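Nitport Shiny Surfaces

README, version 4

What is in this set

Nitport is a collection of 2,755 still pictures of household things that are hard to label by eye: clear panels, polished tops, glazed and varnished pieces, and anything else that shows more of the room than of itself. It was put together for people who draw outlines by hand and need to agree on where an object stops and its reflection starts.

The pictures were collected over one October in a rented workroom. Bartosz Stępień chose the objects. Piyumi Kodikara and Khairul Raju drew the outlines. Hubert Baran keeps the files and answers mail about them.

Folders

pictures/ holds the stills, in 12 subfolders by main surface type.
outlines/ holds one text file per picture, with the same base name.
notes/ holds the labelers' remarks. Not every picture has one.
checks/ holds the 40 pictures that both labelers did separately.

Surface types

The subfolder names are short and a few need explaining. "Clear" is any panel or sheet you can see through, whether glass or plastic. We did not try to tell the two apart in the labels, so please don't read a material into the name. "Gloss-curved" is a rounded surface with a strong highlight. "Gloss-flat" is a shiny level surface, including polished wood. "Pale" is a light floor or tabletop, with or without seams.

A picture goes in the folder of the surface that gave the labelers the most trouble. Other surfaces in it are still outlined.

How reflections were labeled

A reflection never gets its own outline. If a warm brown patch shows up in a clear panel, it belongs to the panel, even where it looks more solid than the panel does. Light streaks on a dark surface belong to that surface. Shadows are left alone and count as part of whatever they fall on.

For clear panels, follow the edge first. A slanted panel with a dark beveled edge can be traced along that edge even when the middle is hard to make out. Where a rounded, reddish-brown object shows only a curve of gloss near a corner, outline the part you can see and enter the name as "unknown, gloss-curved". Do not guess at the rest of the shape.

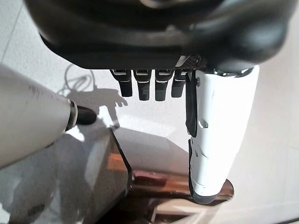

Known problems

"Gloss-flat" and "wood" overlapped in version 3. They are now one folder, but a few notes still use the old name.

Seams in pale surfaces are faint and were outlined only when both labelers could find them. Treat missing seams as unlabeled.

Some base names start with "hol". Those are from the first batch, when the set was still called Hollano. The outline format is the same.

Changes since version 3

Merged the wood folder into gloss-flat.
Redrew outlines on clear panels that had been split in two by a reflection.
Fixed file names with spaces.
Added the checks folder, at the request of Jarosław Jasińska.

Corrections

Send the base name of the picture and a line on what is wrong to Hubert. If the outline itself is off, attach your own version in the same text format. Corrections go into the next version and are listed under changes.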